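7.4 Gripper opens or drops its load without a command

The quick-start card says this fault "clears itself after a restart." Treat that claim with suspicion. A restart hides the fault until the wrist joint next swings through the position that caused it. Shagufta Marwat logged 4 drops on our bench arm in August, and every one came after a clean restart with no error code.

CAUTION: Keep hands and faces out of the arm's reach while power is on. The stop button in the Tulta software is a request sent over a cable, and the cable may be the faulty part. Use the power switch.

1. Switch off at the supply. Support the upper arm first, as the joints go limp.

2. Follow the wires from the gripper back to the base. Look for pinching at the wrist and elbow.

3. Push each connector home by hand. A connector that looks seated often isn't.

4. Restore power and run the open/close test 7 times with nothing in the gripper.

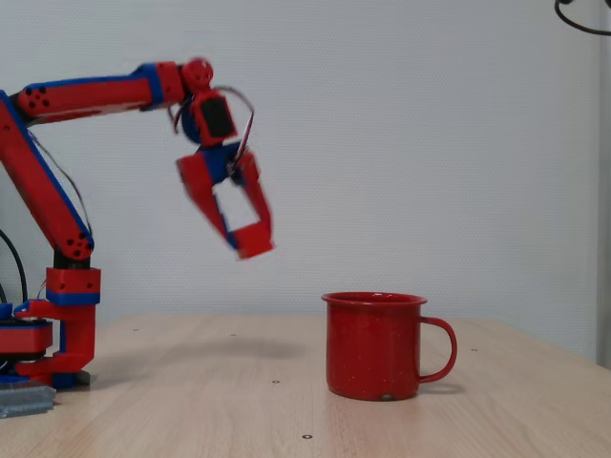
5. Repeat the test while the wrist turns slowly from one limit to the other. If the fingers twitch at the same angle twice, suspect the wiring. Ignore the "Gripper OK" message, which only confirms that the servo answered once at startup.

6. Lift something that can stand a fall. No glass, and no hot drinks.

Note: Earlier editions told you to raise the grip force to 300 in the settings. We have removed that advice. Shamim Dhanial tried it on 2 arms and got the same drops, plus a warm servo.

If the fault returns after step 6, take the arm out of service and write down the wrist angle. Replacing the servo before the wire is usually money wasted, whatever the parts page suggests. See 7.5 for wire replacement.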